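**Can a robot do the fiddly bits yet?**

Anyone who has worked a bench knows the jobs that get left until after tea: sorting wires, seating plugs, putting the right lead with the right board. I've done over 5 years of it at Tapley and my fingertips still complain. So when Bereket Asfaw said there was a two-armed setup I ought to see having a go at small electrical parts, I was out of the door before he'd found his coat!

The layout is wonderfully plain. Bins down both sides, a steel tray in the middle with a sheet of white paper in it, and the bits and pieces laid on top. It could be any bench in our own shop, apart from the arms.
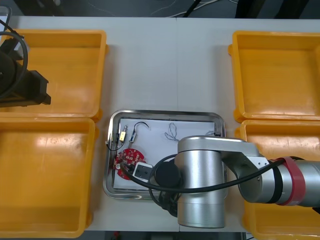

*The right arm reaching over the tray, with the round red board and its cable on the paper.*

What I love about this sort of work as a test is that it looks so easy. Lifting a box is a solved problem, more or less. Picking up a thin wire is another matter – it bends, it springs back, it hooks itself round its neighbour, and it never lies the same way twice. Beryl Mottram, who taught half of us to solder, reckons she judges a wire by how it pushes back against her thumb. I do wonder how you put that into a machine. 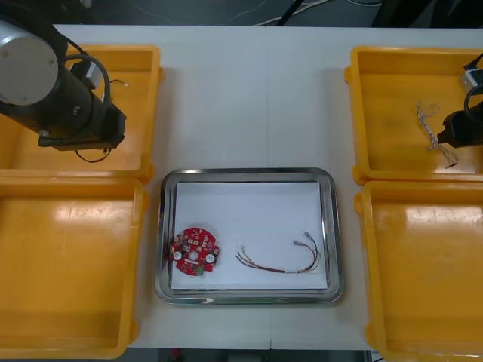 *Board on the left, wire harness on the right, and a twisted pair over in the top right tray.*

Look at that harness for a moment. Red, yellow, brown and black, with a little white band holding them together and two tiny metal connectors at the end. I'd want good light and a quiet room for it, and I've got ten fingers to work with.

So, can they do our chores yet? My own answer is "some of them, slowly, if you set the table nicely first". Alfie Mapplebeck thinks sorting will come well before plugging in, and I'm inclined to agree. Socks and shoelaces at home are a good way behind both, I'm sorry to say (I did ask).

I'm thrilled people are trying, all the same. If you have a fiddly job you'd gladly hand over, drop a note in the Tapley tray by Monday and I'll print the best 7 next time. Barry Stockdale has already put in for untangling the extension leads.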